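Home | Topics | Robots at Home | Shop Floor | About | Search

We use cookies to remember your settings. Accept | Manage

Chore Robots (Household and Shop-Floor Machines)

Chore robots are machines meant to take over the everyday handling jobs people do without thinking — putting things away, opening cupboards, folding, wiping, feeding parts into a bin. I've been keeping this entry up for a while now, and the question I get most is still the simplest one: can they do it yet?
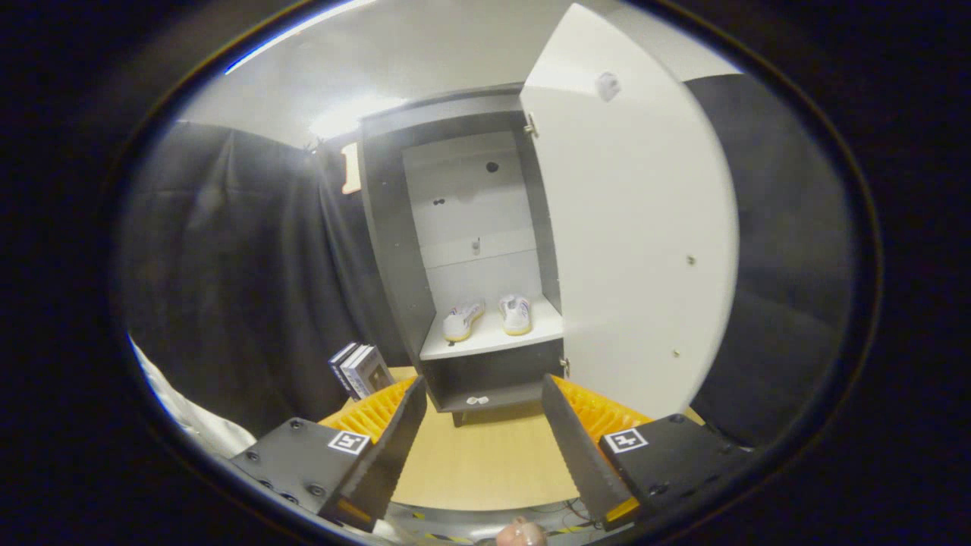

My short answer is "some of it, slowly, if you set the room up nicely." The long answer takes up the rest of the page, so get a coffee.

Putting things away

Tidying is the chore everybody wants gone first, and it's a lot harder than vacuuming. A vacuum only has to cover the floor. A tidying machine has to find a thing, work out how to hold it, carry it somewhere and let go of it without making a new mess. Shoes are a great test (I'm weirdly fond of them as a test!). They're soft in some places and stiff in others, they have an opening that a finger can slip into by accident, and they come in pairs, so a robot that does one well and drops the other hasn't really helped you. Sneakers are kinder than boots, which tip over. Sandals are awful.

Shelves make it worse. A hand that moves freely over a table has to go in straight on a shelf, with a board under it and often another one over it. Plenty of arms are fine at picking and then bump the edge on the way in.

Doors and hinges

A cabinet door moves in an arc, and the hand has to follow it. Pull straight back and you're fighting the hinge. People feel this in the wrist and adjust. Older machines followed a path someone had typed in, so a cabinet shifted a little to one side was enough to ruin the run. Newer ones learn from people doing the job, often with a hand-held gripper, and they cope better when things move. Small round knobs still give them trouble.

Soft fingers or hard fingers

Bendy, ribbed fingers wrap a little around whatever they close on, so they forgive bad aim. Hard, flat ones are better for thin stuff like a book cover or a sheet of card. I go back and forth on which I'd want at home. Bakari Lyimo, who has argued with me over this entry more than anyone, says hard pads every time, and that soft fingers just hide sloppy aiming. Maybe! I'd still like my mugs back in one piece.

On the shop floor

Shops and small plants are ahead of homes, mostly thanks to repetition. The Varness trial is the one I know best: a single arm loading trays, 1243 trays over the whole run, with 11 stops where a person had to step in. That sounds terrific, and it was pretty good, but every tray was the same shape and the lights never changed. Rocha tried a similar arm on mixed returns, 186 items of all kinds, and gave up after 2 days. Pascal Baudry ran that one and he told me the bags were the killer — anything with a loose strap.

What's for sale

Ikska rents an arm on a wheeled base that will clear a table if the dishes aren't stacked. Cilletent has shown a closet unit, but I haven't had my hands on it and I'm leaving it out of the comparison until I do. Neither one will do your stairs.

Open problems

Speed is the big one. Most home machines I've watched take longer over a pair of shoes than I'd take over the whole hallway. Next comes knowing when a job has failed, as a robot can let go of something in midair and carry on happily with an empty hand. Then there's cost, and who fixes it on a Monday morning when the wrist joint starts clicking. I'll add a section on laundry once I've sorted through my notes from November.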